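Subject: Re: [Medina-Neighbors] bottle and can money for the block party
Date: Wednesday, March 13, 2024

Hi all,

Shahram Kiani wrote:
> Does anyone know if the Plukico depot still takes cans by the bag,
> or do we have to feed them in one at a time now? I have 2 bags
> in the garage from November and my wife wants them gone.
> Also, is it worth driving out to Tronetti instead?

Shahram, they still do bags, but only at the side window, and only until they feel like closing it! I went last week with the back of the car so full I couldn't see out, and the guy weighed the lot in less time than it took me to find my wallet. You get a paper slip and take it inside to the register. Don't lose the slip (ask me how I know).

The machines out front are another story. They want every can round enough to roll and the bar code readable, so anything stepped on comes right back at you. I used to crush mine to save room and I've had to break the habit. Now I just let them pile up wherever there's a flat spot and bag them on Sunday night.
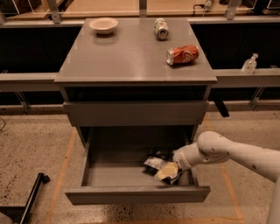
As for Tronetti, I wouldn't bother unless you're going that way anyhow. It's 22 miles each way from my door, and the line on a Saturday is no joke. Same money per can, too. The one thing they have going for them is that they take wine bottles, and Plukico won't touch those.

My last trip came to $35, all of it in the party envelope. If we can get to $100 we can rent the big grill from Plultaden again - the one with the lid that stays up - and stop borrowing that awful little one. I'm happy to swing by for your bags if you leave them by the garage door. Please rinse them first, though, my car still smells like root beer.

Oh, and whoever has the long extension cord from last summer, I need it back!

Talk soon,
Your neighbor in the green house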